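Vonby Tendus utility knife, tested over two months

The Tendus is a plain workshop knife in blue and black, sold with 2 spare blades. I have used mine mainly for cardboard, underlay and the occasional strip of vinyl. The slider has firm stops and the blade shows little side play at short extension — at full extension it flexes, as they all do. 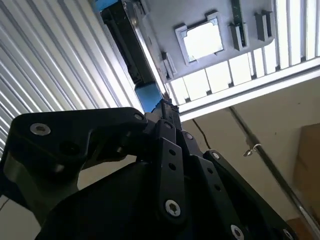 Blade changes need no tools. The end cap pulls off with a straight tug and goes back with a click, although mine has loosened slightly since November. Grip is adequate with dry hands and poor with dusty ones. There is no lanyard hole.

Against my old Farnmont it cuts no better, but the slider is easier to work in gloves. I would buy it again at the same price.

Aníbal Echeverri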